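How to Read a Press Release From Your State Legislator

By Muthu Warrier
Oct 9, 2018

I get a lot of these. Anyone who signs up for a legislator's mailing list does, and plenty of people who never signed up get them too. Most are a page long, most have one fact in them, and most would like you to stop reading after the headline. What follows is the way I go through one. It takes ten minutes if the release is honest and an hour if it isn't.

Step 1. Skip the quote

Go past the part in quotation marks. It was almost certainly written by a staffer, and it will say that somebody is proud, grateful or deeply concerned. You learn nothing from it on a first reading. Come back to it at the end, when you know what happened, and see whether it matches.

Step 2. Find the verb

Look at what the legislator says he or she did. "Passed" is a strong word. "Introduced" is a weak one, and "called for" is weaker still. "Fought for" can mean one speech in an empty room. "Helped secure" usually means voted for a budget that most of the chamber also voted for.

Write the verb down. Then write down the bill number. If there is no bill number anywhere in the release, I would treat the whole thing as an opinion.

Step 3. Look up the bill

Every state legislature has a bill search on its website, some much worse than others. Type in the number and open the history page, not the summary. The summary is often written by people who like the bill. The history gives you dates: when it was introduced, which committee got it, whether it was ever heard.

A bill that was sent to two committees and has no hearing date is probably dead, whatever the release says about momentum. Bills filed in December, before the session opens, get a release of their own, and a good number are never mentioned again by the person who filed them.

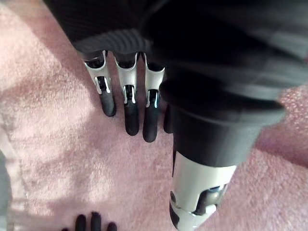 Robotic hand over pink carpet, close up.

Step 4. Take the numbers apart

Suppose a release says the Rostby road program "will deliver $1,850 in relief to working families." Ask these before you repeat it:

Per year, or in total? If it is a total, over how many years?
Per family, or for one sample family picked to make the figure come out big?
Is the money new, or was it already in last year's budget under a different name?
Who did the arithmetic? The legislature's fiscal office, or the member's own staff?

Counts need the same treatment. A release claiming that 1,394 cases were "resolved" has told you nothing until you know what resolved means. Closed after a full review? Closed because the deadline passed? Sent to another agency? The definition is usually in the agency report. The release may not link to the report, so search the agency's site by title.

Percentages are the worst. "Up 100 percent" might be one office turning into two.

Step 5. Read the fiscal note

Most bills that cost money have one. It is dull and it is the most useful document in the pile. Read the first page for the total, then go straight to the assumptions. I have seen notes run 18 pages with the only important sentence sitting in a footnote, saying the agency could not estimate the cost.

If there is no note, call the committee office and ask if one was requested. They answer the phone more often than you would think.

Step 6. Check the vote

Find the roll call. Was the sponsor present? Did the sponsor vote for the final version, or only for the first one? I'd also look at amendments. A member can vote to gut a bill on one afternoon and send out a release praising it the next morning, and both things will be in the public record if you bother to look.

Step 7. Read what the other side sent out

Do Steps 1 through 6 on that one too. People tend to skip this when they like the legislator. The opposing release will be just as slippery, but it will be slippery about different facts, and between the two you can usually piece together what the bill does.

Step 8. Write and ask

If something still doesn't add up, email the office. Keep it to one question, quote the exact sentence from the release, and ask for the source. Give them a week. If you get a source, read it. If you get a form letter thanking you for your interest, save it with the release and the bill history, and bring all three to the next town hall.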